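Prerach Hall gets its green back

The big room at Prerach Hall has opened its doors again after a July spent under dust sheets, and anyone who remembers the tired beige of the old place is in for quite a surprise. The color now is green — a deep, glossy emerald that picks up the daylight from the windows and throws it right back at you.

Hala Hajji, who grew up a few streets away in Zosgate and looked after the redecoration, said she had wanted that green from the very first day, having found a scrap of it behind an old cupboard when she was clearing out. It took 7 test pots and a good many cups of tea before she was happy with the match, and then another 3 weeks to get the finish as shiny as she remembered it from childhood parties.

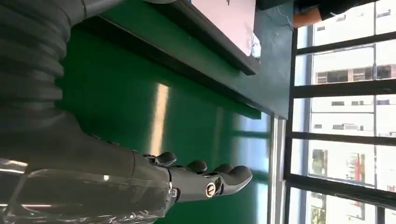
The work cost $1,527 in materials, most of it raised at the spring bake sale and the rest given by neighbors on Bach Street, who have been wonderfully patient about the parking. The room can seat up to 78 people, and bookings for birthdays, choir practice and the Bradodura supper club are already coming in.

"I just wanted it to feel cheerful when you walk in," Hajji said, "even on a gray morning with the rain coming down."

The hall is open from 10 a.m. for anyone who would like to come in and look around, and the kettle will be on.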